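4.2 Missed stops in the single-arm and shared-table layouts

The second group of faults concerns the protective stop. In the Climeck controller the stop is meant to latch whenever the commanded and measured joint positions differ by more than a set limit for 3 control steps in a row. We ran 513 simulated trials with the limit left at its default value, and in part of them the arm pressed down on the work surface without the stop being raised. The command kept moving downwards while the joints stayed where they were, and the difference between the two was cleared each time the planner sent a fresh path.

We first looked for the fault in the simplest layout, with one arm bolted to a square base plate and the small items set out on the mat around it. With a single arm there is no traffic from other controllers, so any missed stop must come from the arm's own loop. The fault still occurred. It was most common when the gripper was sent low over a thin item, where a small error in the height estimate is enough to put the fingers into the surface.
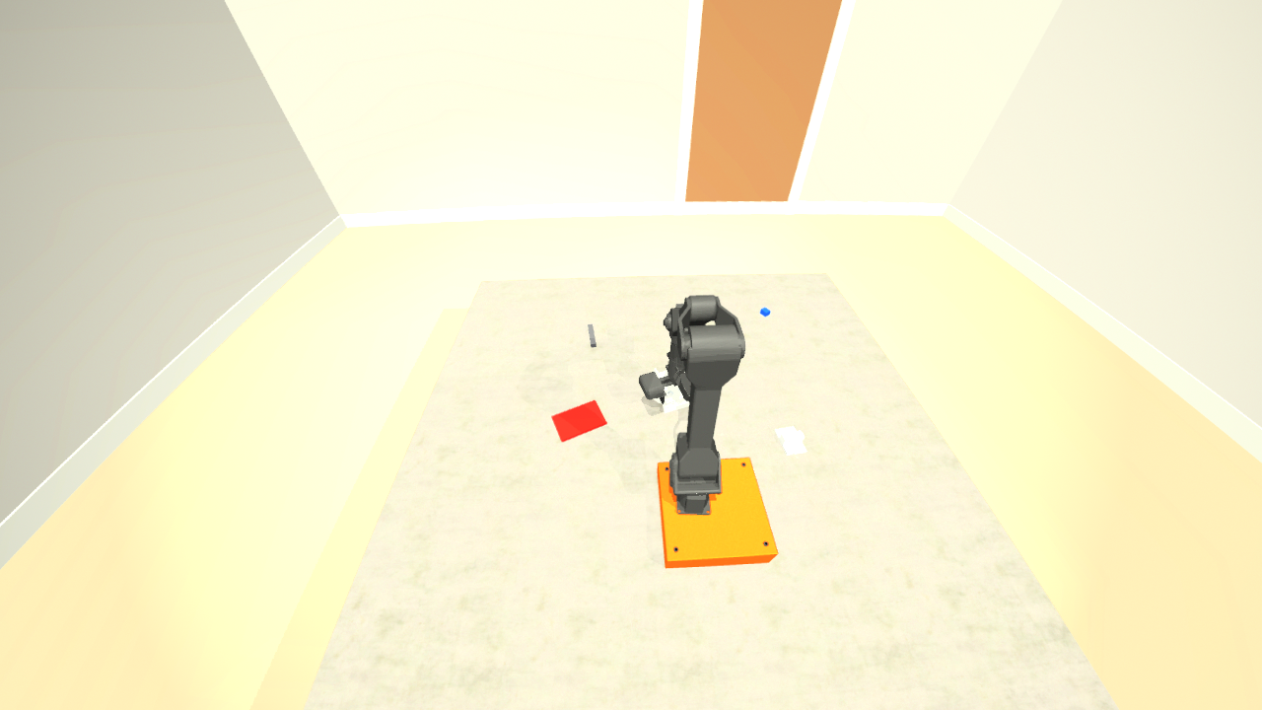 4.3 Effect of the other arms

The shared-table layout adds an arm on a pedestal at each side, behind the table. All three controllers publish to the same message queue, and the Himivetti scheduler decides whose path is updated next. We expected the extra load to make missed stops rarer, as paths would be refreshed less often and the counter would have time to reach its limit. The reverse happened. When an update was late, the scheduler sent the held path and the new one back to back, and the counter was reset by both.

A late update also hid the fault from the log. The log takes one sample every 200 ms, and in several trials the arm had pushed down and lifted again between two samples. We found these trials only by replaying them with contact forces recorded at every step. The low approach over the white object in the middle of the table (Figure 2) is the kind of pose we replayed first, with the fingers spread and little clearance left under them.

Figure 2. Shared-table layout, centre arm in a low approach.
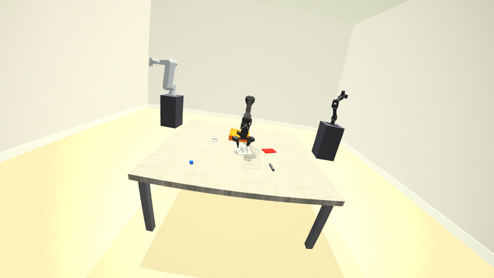

Graziella Vitale, on reading a draft of this section, objected that the counter should not be blamed alone. In her view a stop that depends on the planner's timing was never a protective stop, and the check belongs in the joint drives, where a new path cannot clear it. She also asked that the trials be repeated with the planner switched off after the first path.

We did this for the Drotia task set. With the planner off, every forced contact raised the stop. Moving the counter out of the path handler gave the same result with the planner on. The D'Amico task set has not yet been rerun, and the results given for it in Section 5 are from the unmodified controller.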